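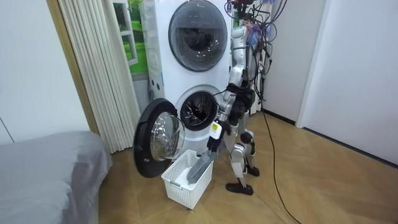 Karard Interview Transfer Deck, Model 2

Cassette playback and digitizing deck for oral history and music research collections

The Model 2 plays standard compact cassettes and writes the audio to a USB drive or to a computer. It is intended for spoken interviews, rehearsal tapes, radio dubs and home recordings held by local music archives, where tape speed and head alignment often vary from one recorder to the next.

Transport

The transport is made by Kaneko and uses separate motors for the capstan and the reels. Playback speed can be adjusted from the front panel while the tape is running, and the setting is stored with the file. Tape tension is limited during rewind. The deck has no record head and no erase head, so a source tape cannot be overwritten on it.

Azimuth is set with a knob to the right of the cassette well. Set it by ear with the mono button pressed – the correct position is the one with the most treble – and release the button before starting the transfer.

Recording and file handling

Both sides of a cassette can be captured in one pass. The reverse side is flipped in software and saved as a separate file. Files are uncompressed WAV. Noise reduction is switchable and is off by default. If the tape box does not say whether noise reduction was used, transfer flat and decode later.

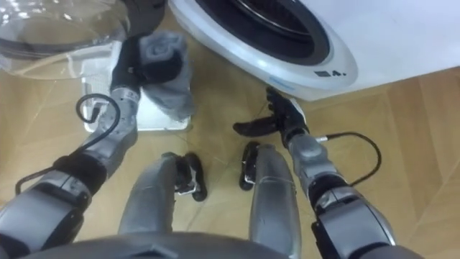 Each file carries a text header for speaker, interviewer, place, date as written on the label, and tape side. The internal index holds 1,000 entries and can be exported as a spreadsheet. A marker button on the front panel logs a time point, useful where a musician names a session, a venue or another player that will need to be checked against other sources. Up to 80 markers can be stored per side.

Supplied with the deck

Power cord
USB cable
Head cleaning kit
Speed calibration cassette
Printed manual

Maintenance

Clean the heads and pinch roller before each working day, and again after any tape that sheds oxide. Check speed against the calibration cassette every 300 hours of playback. The hour counter is in the service menu. Belts and pinch rollers are stocked at Bruvorham. Motor and head replacement is done at the Cisavby workshop only.

Not suitable for microcassettes or open reel tape. For open reel, see the Karard reel transfer units.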